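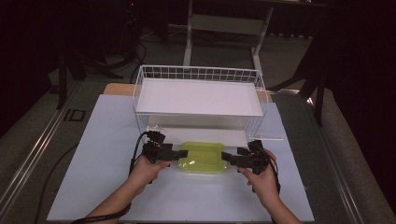 그림 1. 흰색 철망 바구니와 연두색 플라스틱 용기. 바구니 안쪽 바닥에는 평평한 흰 판이 들어 있다.

4. 바닥판이 바꾸어 놓는 것들

앞 절까지는 선반 이야기를 길게 했는데, 사실 내가 이 연구를 하면서 제일 재미있었던 건 선반보다 그 위에 올라가는 철망 바구니였다. 그중에서도 바구니 바닥이다! 옆면은 격자로 되어 있어서 어느 집이나 비슷비슷한데, 바닥은 정말 집집마다 달랐다. 철사를 그대로 두는 집도 있고, 행주를 접어서 까는 집도 있고, 그림 1처럼 판을 한 장 넣어 쓰는 집도 있었다. 이 절에서는 그 판 한 장이 용기를 넣고 꺼내는 일에 어떻게 끼어드는지를 적어 본다.

자료부터 간단히 말해 두자. Irngate 단지에서 받은 정리 일지는 모두 1,924건이고, 그 가운데 바구니가 등장하는 것이 966건이다. 나머지는 서랍이나 찬장, 냉장고 문 쪽 칸 이야기라 여기서는 쓰지 않았다(냉장고 문 쪽 칸은 그 자체로 논문 한 편이 될 것 같아서 욕심을 내려놓았다). 일지는 참여자가 직접 쓴 것이라 길이가 제각각이다. "통 넣음" 세 글자로 끝난 것도 있고, 뚜껑 짝을 찾다가 화가 난 사연이 한 쪽을 넘긴 것도 있다. 코딩은 나와 Yaroslav Tkachuk이 나누어 했고, 의견이 갈린 항목은 둘이 앉아서 일지를 소리 내어 다시 읽으며 맞췄다. 시간이 꽤 걸렸지만 나는 이 작업이 좋았다.

4.1 철사 바닥과 판 바닥

철사가 그대로 드러난 바닥에서 가장 자주 나온 불평은 "걸린다"였다. 바닥이 좁은 양념통은 격자 틈에 한쪽이 빠져서 기울고, 밑면에 굽이 있는 밀폐용기는 굽이 철사에 닿아 덜컥거린다고 했다. 참여자들이 쓴 말을 그대로 옮기면 "끌어내면 드르륵한다", "밀어 넣다가 중간에 선다", "결국 들어서 넣는다" 같은 것들이다. 나는 처음에 이걸 소리에 대한 불평으로만 분류했는데 Tkachuk이 움직임에 대한 불평이기도 하다고 지적해 주었고, 그 말이 맞았다. 들어서 넣으려면 위에 손이 들어갈 공간이 있어야 한다. 선반이 낮으면 그 공간이 없다. 그래서 같은 바구니라도 선반의 맨 위 칸에 있을 때와 중간 칸에 있을 때 평이 완전히 갈렸다.

판을 깐 바구니에서는 불평의 종류가 달라진다. 용기가 잘 밀리니까 좋다는 말이 먼저 나오고, 그다음에 "너무 잘 밀려서 뒤로 가 버린다"는 말이 따라온다. 부스러기 이야기도 많았다. 철사 바닥이면 아래 칸으로 떨어졌을 것이 판 위에 남으니, 어떤 사람은 닦을 곳이 한 군데로 모여서 편하다고 하고 어떤 사람은 닦을 곳이 하나 늘었다고 한다. 같은 집에 사는 두 사람이 정반대로 적은 일지도 있었다. 나는 이 대목에서 한참 웃었는데, 분석하는 입장에서는 웃을 일만은 아니어서 이 항목은 장점에도 단점에도 넣지 않고 따로 빼 두었다.

판의 크기 문제도 있다. 딱 맞게 자른 판은 바구니와 한 몸처럼 쓰이고, 작은 판은 용기를 꺼낼 때 같이 딸려 나온다. 바구니보다 큰 판을 밑에 놓아 받침으로 쓰는 방식도 일지에 보였는데, 이건 판이 바닥이라기보다 자리 표시에 가까운 역할을 하는 것 같아서 5절에서 따로 다룬다. 판을 어디서 구했느냐는 물음에는 대답이 시시할 정도로 평범했다. 집에 있던 것, 다른 선반에 딸려 온 것, 잘라 달라고 해서 받아 온 것.

4.2 뚜껑 색과 찾기 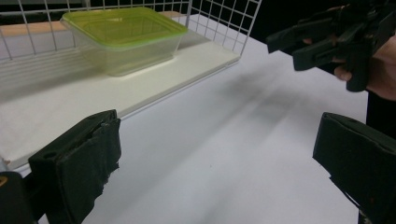
뚜껑 색은 내가 예상하지 못했던 주제다. 설문에는 용기의 크기와 모양만 물어보는 칸이 있었고 색을 적는 칸은 아예 없었는데, 참여자들이 자유 기술란에 자꾸 색을 썼다. "초록 뚜껑 거", "파란 거 작은 통" 하는 식으로 말이다. 몸체가 투명한 용기는 흰 철망과 흰 판 사이에 놓으면 윤곽이 배경에 묻히기 쉬운데, 연두색 뚜껑을 덮은 용기는 뚜껑부터 눈에 들어오고 투명한 벽 윗부분까지 초록빛이 옅게 번져 있어서 어디까지가 통인지 금방 짚인다. 그러니 사람들이 통의 이름을 뚜껑 색으로 부르는 것도 이해가 간다. 다만 색으로 부르기 시작하면 뚜껑이 바뀌었을 때 이름도 같이 바뀐다. 한 일지에는 "초록 통에 흰 뚜껑을 덮었더니 아무도 못 찾음"이라고 적혀 있었다.

이 문제를 Yannick Bouvier와 이야기하다가 그가 재미있는 구분을 하나 내놓았다. 찾을 때 보는 색과 넣을 때 보는 색이 다르다는 것이다. 찾을 때는 뚜껑을 보지만, 넣을 때는 바구니의 빈자리, 즉 바닥 색을 본다고 한다. 바닥판이 밝으면 빈자리가 잘 보이니 넣기가 쉬워지고, 대신 밝은 뚜껑은 좀 덜 튄다. 일지만으로 이걸 다 확인할 수는 없다. 그래도 판을 어두운 것으로 바꾸어 본 참여자가 "빈자리가 그늘처럼 보여서 꽉 찬 줄 알았다"고 적은 것을 보면 영 틀린 말은 아닌 듯하다.

4.3 바구니 앞턱

마지막으로 앞턱 이야기를 조금만 하겠다. 용기를 바구니에 넣으려면 앞쪽 벽을 넘겨야 한다. 당연한 소리 같지만 일지를 읽다 보면 사람들이 이 앞턱을 두고 얼마나 여러 가지를 하는지 놀라게 된다. 바구니째 앞으로 당겨서 위에서 넣는 사람, 바구니를 옆으로 돌려놓는 사람, 아예 앞을 비우고 옆 칸에서 밀어 넣는 사람까지. 나는 우리 집에서도 한 달쯤 바구니를 돌려놓고 살아 보았다. 용기를 넣는 건 확실히 편했는데 꺼낼 때 옆에 둔 냄비를 자꾸 건드려서 결국 원래대로 돌렸다(이건 자료에 넣지 않았다).

앞턱과 바닥판은 서로 얽혀 있다. 판을 두껍게 깔면 바닥이 올라오고 그만큼 넘어야 할 턱은 낮아진다. 반대로 위쪽 여유도 같이 줄어드니까 키가 큰 용기는 불리해진다. 3월에 일지 양식을 고치면서 판의 두께를 적는 칸을 넣었지만 빈칸으로 돌아온 것이 많아서, 두께에 따른 차이는 여기서 숫자로 제시하지 않는다. 다음에 같은 조사를 한다면 참여자에게 재 달라고 부탁하지 말고 내가 자를 들고 갈 생각이다.

5절에서는 바구니 밖으로 눈을 돌려, 바구니를 내려놓고 용기를 고르는 동안 작업대가 어떻게 쓰이는지를 본다. 앞에서 미뤄 둔 큰 받침판 이야기도 거기서 이어진다.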